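Brutberg omnibus: recolored pages vs. the original issues
Comics > Collected Editions > Print and Production

gutterloss
Wed 18 December
Got the Ruvport omnibus of Brutberg yesterday. 800 pages, sewn binding, matte stock. Before I write anything longer I want to know if other people see the same thing in the first arc. The flat grays in the originals were printed as a 15 percent black screen. In the omnibus they look like a four-color mix, and on my copy they lean green under daylight bulbs. The night pages in issue three are the worst. Line art is fine.

inkstop
Same on mine. It is a four-color gray. Put a loupe on it and you can see the cyan dots. The original issues had black dots only. I assume the files were converted to a new profile in one batch and the single-ink grays went with everything else.

halftone_ed
I don't agree that it's a batch conversion. The lettering is still solid black with clean edges. If the whole page had been run through a profile, the lettering would have broken up too.

inkstop
Lettering is normally on its own layer. It would survive a conversion of the art layer underneath. That tells you the files are layered and nothing else.

halftone_ed
For the later issues, yes. The first arc predates layered files at the original publisher. Those pages were flattened film scans. Somebody rebuilt the lettering, which means somebody handled each page, and the gray was a choice. Compare the balloon tails in issue two. They don't match the originals.

gutterloss
Checked. The tails are different. The balloon on the bridge splash is also wider and covers part of the railing. So the lettering is new. I'm still not convinced the gray was deliberate.

paneldrift
Does the Nuveo digital edition have the same grays? If it does, the problem is in the art files. If it doesn't, it happened at prepress for the book.

inkstop
The Nuveo version came out in September and its grays measure neutral on my monitor, which is calibrated. That proves less than it sounds like, as Nuveo serves RGB and a neutral RGB gray turns into a four-color build the moment someone converts it without black generation set properly. If Ruvport printed from the Nuveo masters, that would explain everything in this thread including the new lettering.

halftone_ed
That would be a cheap way to make a 75 dollar book. The print run was 3,000, so maybe the budget was not there for new separations. I still think someone signed off on a proof and liked it.

paneldrift
Different question. How is the gutter? I skipped the Sin hardcover from the same publisher over lost dialogue in the spreads.

gutterloss
Better than Sin. The inside margin is wider and the book opens flat from the second signature on. The two spreads in issue nine were moved inward and nothing is lost. The last signature is tight.

For anyone who wants to check a copy, this is what I did:

1. Use a daylight bulb or a window. Warm light hides the green.
2. Look at the night sequence in issue three, then the hospital pages in issue four.
3. Put an original issue next to it if you have one. Paper yellowing will skew the comparison, so look at dot structure under a loupe and ignore overall tone.
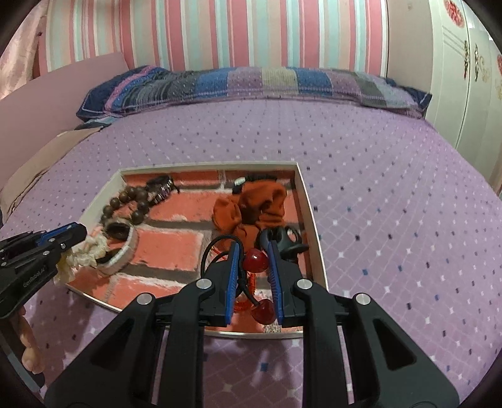

4. Post the printing number from the indicia with your result.

inkstop
First printing, green, cyan dots visible in both sequences.

paneldrift
Ordered one. Will report the printing number when it gets here.

halftone_ed
First printing. Cyan dots, agreed. To my eye the cast is slight and I would not return it. The hospital pages look better than they did in the issues.

Related threads
Sin hardcover: gutter loss by chapter
Matte vs. gloss stock for older flat color
Nuveo reader: page zoom resets after update
Which Ruvport books have sewn bindings?

This site uses cookies to keep you logged in and to measure traffic. By continuing to browse you accept our cookie policy.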